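Home Tips Kitchen Laundry Garage Ask Us
Search this site... Go

Steaming without the mess: quick notes

Wrote these up in a rush between dinners, so no particular order. Mostly buns and dumplings, some vegetables, a bit on cleaning at the end.

Water first. Fill the bottom to maybe an inch under the basket. Too high and it bubbles up through the holes, and then you've got soggy bottoms on everything. My small pot takes 500 ml. Yours will be different, measure once and write it on a piece of tape on the side.

Preheat or don't? People argue. For yeast buns I start from cold water, gives them a last little rise on the way up. For dumplings, get it boiling hard, then load. Frozen dumplings same thing, straight from the freezer, don't thaw or they glue themselves together.

Liners. Parchment squares work. Cabbage leaves work and you can eat them after. Oiling the metal works too, but go thin. Wax paper, no. Learned that one the hard way.

Have a plate next to the pot before you start. Lid off, plate ready, tongs ready. Hunting for a plate with a hot lid in one hand is how lids get broken.

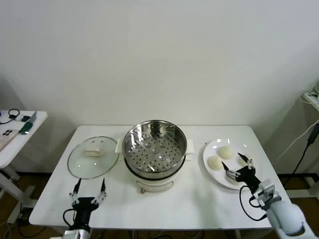 Three buns on a plate, steamer in the middle, lid set flat to one side.

Lid drip. Biggest complaint we get. Water collects under the lid and falls on the buns, leaves those wet yellow craters. Tie a clean dish towel around the lid, corners knotted on top, well away from any burner. Cheng-en Ho wrote in to say he just props the lid open with a chopstick for the last 2 minutes. Tried it, works fine on a batch of pork ones.

When the time is up, heat off and LEAVE IT. Couple of minutes, lid on. Pull the lid too fast and the buns wrinkle up like a old balloon. Then lift it away from you so the steam goes toward the wall.

Weighing dough. Eyeballing it gives you one giant and one golf ball and they don't cook the same. 200 g of flour makes a small batch, enough for two people with nothing left for breakfast. Double it if there's teenagers.

Spacing. Leave a finger or two between them, more if the dough is still young. If they touch they tear. Testing a new recipe? Steam one by itself first, dead center, and break it open before you commit the whole tray.

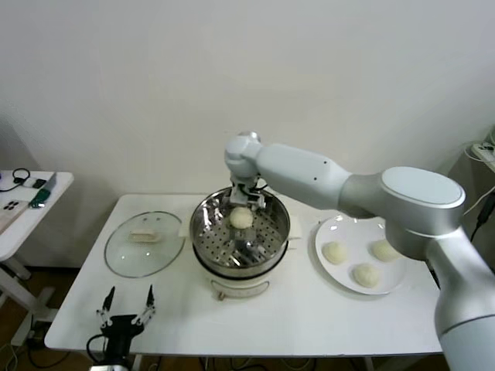

Cleaning and smells

Holes in the basket clog with dough and starch. Soak first, warm water, then an old toothbrush from underneath. Don't poke them with a knife.

White chalky ring = hard water. Splash of vinegar in the water, simmer 9 minutes, dump, rinse. Electric models, check the booklet first and never put the base in the sink, just wipe it.

Fish smell in the lid? Lemon half, rub, leave it, rinse. Romana Murín says coffee grounds. Haven't tested.

Dry everything before you stack it. A damp basket with the lid on in a cupboard smells like a gym bag by morning.

Leftover buns

Freeze them the same day, flat on a tray, then into a bag. Reheat by steaming again. Microwave only if you wrap them in a wet paper towl, and eat fast, they go to rubber once they cool.

Stale ones: slice, pan fry in butter, sugar on top. Kids will ask for those on purpose.

Rice cooker questions go on the other page, still working on it.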